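Home | Weather | Animals | Space | Ask Soon-im

Where Does the Water Go When Laundry Dries?

When I was seven I had a big question. My grandma hung a dripping towel outside our house in Drelturcombe, and by lunch it was dry. There was no puddle under it worth talking about. So where did all that water go? I was pretty sure the cat drank it. 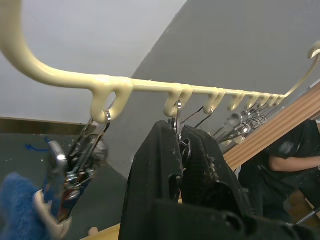 Soon-im Gil

The cat was innocent! The water went up into the air, and the word for that is evaporation (say it ee-VAP-or-AY-shun).

Water is made of teeny tiny bits called molecules, and they never sit still. They jiggle and bump into each other all day long. Every so often one near the top gets such a good bump that it zooms right off into the air. Then another one goes, and another. Once they're floating around on their own we call them water vapor, and you can't see it at all.

Warm water has faster molecules, so more of them escape. Wind helps too - it sweeps the damp air away and brings in drier air that has room for more. On a muggy June day the air is already pretty full of water, and my towels take forever.

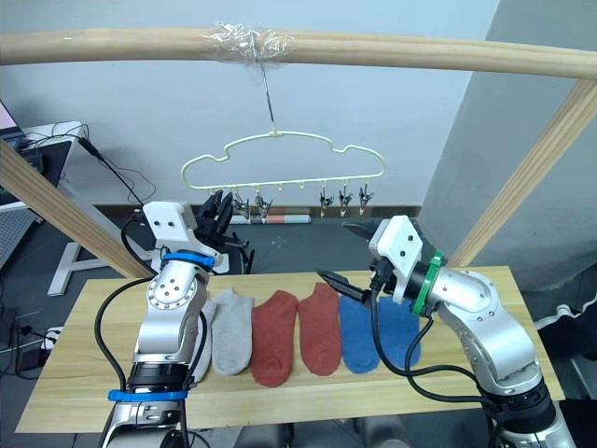 Spreading things out makes a huge difference. Only the molecules near the surface can get away, so the more surface you give them, the quicker it goes. A wet sock scrunched up in a ball keeps most of its water hidden in the middle. Lay your socks flat and side by side, like the gray, red and blue ones on the wooden board, and each one has its whole top open to the air. Hang one from a clip and the air can reach the front and the back!

Want to try it? Pour the same amount of water into a wide plate and a skinny glass, then leave them both on a windowsill. Check every morning and draw a picture of what you find. Which one do you think will be empty first?

52 comments | 800 shares

Contact Korkness Kids | Copyright 2021 | Back to top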